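Finished another term helping with the Andside robotics club and I have grumbles. Thread, in no particular order.

The project was "teach an arm to do a shape sorter". Students move the arm themselves, the computer records it, a model learns from the recordings, and then the arm is supposed to do it alone. Supposed to.

I want to be fair to the kids before I start. They were patient, they turned up, and they labelled their files better than most adults I've worked with. My complaint is with what we tell them they've done.

The brief, which comes from the Mulska Challenge, says students will "build an intelligent robot". They bolt together a kit and run somebody else's training script. Fine things to do on an evening! I'd just like the brief to say so.

By half term we had 217 recordings. Every group was very proud of the number. I asked what was in them and got a long silence, then "the arm picking it up".

Picking it up from where? Same spot, nearly every time. Same lamp on, same person driving, same bit of tape on the table to line things up with. You can see why the training curve looked lovely.

So I moved the board by the width of my thumb. I recommend this to anyone who runs one of these clubs. It takes a second and you learn more than you will from the curve.

The arm went to where the board used to be and let go. One of the younger ones said "it's not even looking". Best sentence anybody said all term, and I include the guest speaker.

To be clear, it has a camera and the camera works. Whether the model pays any attention to it is another matter, and we had no test for that until someone got annoyed enough to write one.

The test: 20 tries, board in a different place each time, places picked from a hat before anyone switched the arm on. One student runs it, a different one writes down the result. No "oh that one doesn't count, the cable snagged".

It counts. The cable is part of the robot.

They argued about what a success was for most of a session. Does touching the hole count? Does going in after a nudge from a passing elbow count? I kept out of it and drank my tea. They settled on: in the hole, gripper open, hands off the table.

With that rule the score for the first model was 5. The week before, the same model had been described on the club page as "working".

I don't blame whoever wrote that. They'd seen it work. If you watch a thing long enough with your phone ready, you'll get a clip of it working, and the clip is what goes up.

Which brings me to the Prasodetti video. If you're anywhere near school robotics you have been sent it. Clean table, arm drops shape after shape, music, logo. My lot watched it and felt rubbish about their own.

I asked them to go through it again with the sound off and note every cut. There's a cut between every shape. They were quite cross. Good.

Maybe their arm is every bit as good as it looks -- I've no idea, and neither has anyone else who has only seen the video. That's my whole point about videos.

Money, as people always ask: £1,505 for the term, counting the arm, the stands, the spare servos and a power supply we shouldn't have bought. I could have run a woodwork club on that and had change for biscuits.

Would they have learned as much? I go back and forth. Woodwork doesn't let you kid yourself. The joint fits or it doesn't, and there's no average to hide behind.

On the other hand I've now got teenagers who ask "how many tries was that out of?" about everything, including my driving test.

The thing I'd change first is the order. At the moment it goes record, train, show parents. I'd have them write the test before they make one recording. Then they'd know what the recordings were for.

Second thing: swap drivers. Our steadiest driver did most of the recording as she was quick and tidy, and we all let her. She never missed, so the model never saw what a miss looks like or how you get back from one.

Third: stop calling it "the AI" in front of parents. One dad asked me if it knew what a circle was. I said I'd be surprised. He looked let down, and I think he'd been told otherwise by the leaflet.

The Nakajima showcase wants a one-minute film from each club by the end of August. I've said we'll send one if it shows the misses as well. I have had no answer to that, only a reminder about aspect ratios.

Anyway, some stills from the arm work, so it isn't all me moaning. Red cylinder and green board, the pair that ate most of our term.

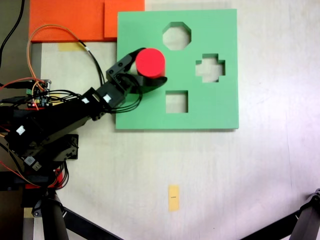
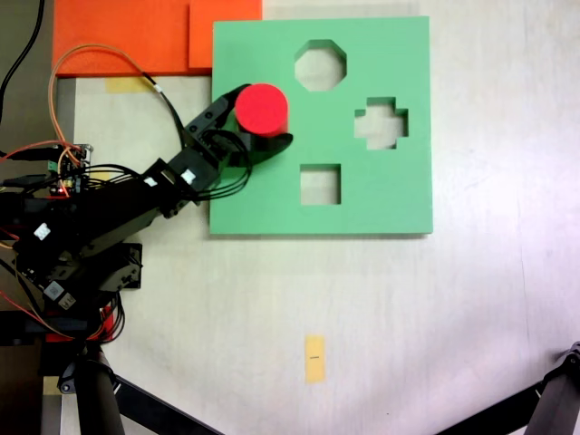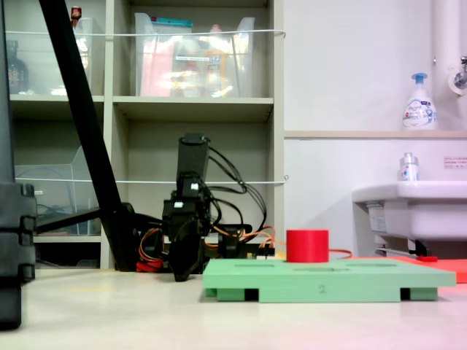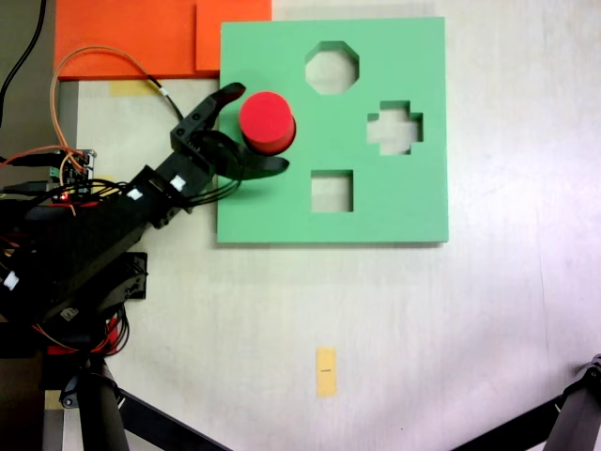 And before anyone writes "great result!" -- a still can't tell you whether it went in. Ask me for the score sheet.

Emiko Ebihara: Agree on writing the test first, but I'd keep the parents' evening where it is. Ours let the parents pick where the board went, and the students stood there and took it. Much better than a film. What did the second model score, or are you keeping that for the showcase?

Second model's being tested next session with the same hat and the same rules. I'll post the number whatever it is, and the sheet with it.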